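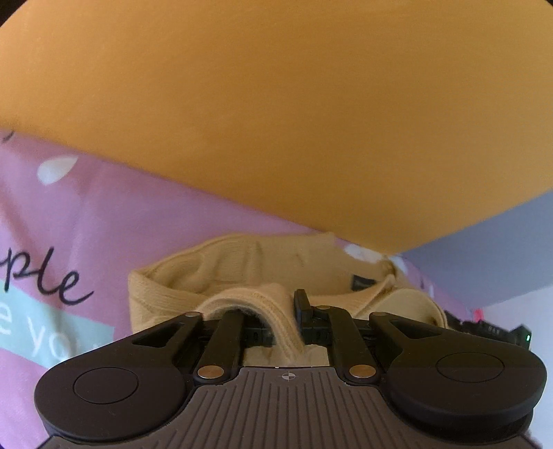 **Slide 1 — Opening**

Good afternoon. Sawsan Nassar, knitwear care, Pratside. Twenty minutes on folding and storing heavy knits at home, then questions. Keep the handout face down until slide 4.

State the scope early: wool and wool blends, hand-finished or machine-made. No cotton jersey, no silk. Anyone asking about moths gets pointed to the Morikawa session at 3.

**Slide 2 — Why knits go out of shape**

- A knitted fabric is a set of linked loops. Under steady load the loops lengthen in the direction of the pull and narrow across it.
- A hanger puts the whole weight of the garment on two small areas at the shoulder.
- Test piece from the Irnik batch: 748 g, dry. Hung from June, it gained 84 mm in body length. The folded control showed no change we could measure.
- Cables add weight. Each crossing takes up width, so a cabled panel needs more yarn than a plain one of the same size.

Pause here. Someone will ask about padded hangers. Answer: they spread the load over a larger area and do nothing about the weight of the body below.

**Slide 3 — Folding a cabled cardigan**

Do this slowly. The back row cannot see the table, so say each step aloud.

1. Fasten the front. Lay the garment face down on a flat surface and smooth it from the centre outwards.
2. Fold one sleeve straight across the back, then the other. Do not double the cuff back on itself.
3. Fold the sides in if the shelf is narrow.
4. Bring one end over the other. Leave the fold as a soft roll. A pressed fold across thick cables leaves a line that needs steam to remove.
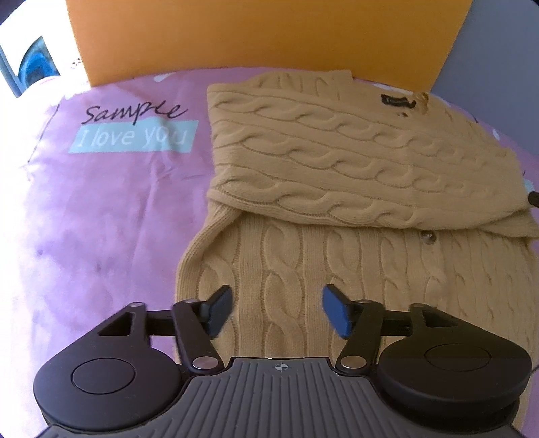
*Slide 3. Tan cable-knit cardigan, folded. Cables run sideways on the folded-over section and vertically on the front below it.*

Point to the change in cable direction. It is a quick way of telling the layers apart in a folded knit. Point also to the lower edge of the top section, which is a loose roll, and to the ribbed border at the left of the front.

Ribbing: keep it flat and unstretched. It recovers better than plain knitting, but only up to a point, and a border left stretched under a stack will wave.

**Slide 4 — Stacking and small items**

Handout over now. Table on the left side.

- Heaviest garment at the bottom, 3 to a stack for cabled pieces.
- Socks: fold flat in pairs. Turning one cuff over the other holds the rib open for as long as the pair is in the drawer.
- Refold at the change of season, moving the fold line by a hand's width.
- The Polirora shelf boxes are fine for this. Leave the lid off for the first day after washing.

**Slide 5 — Questions**

If time is short, skip the blocking question and refer to page 207 of the course binder — the diagram there is clearer than anything I can draw on the board.

Collect the test pieces before people leave.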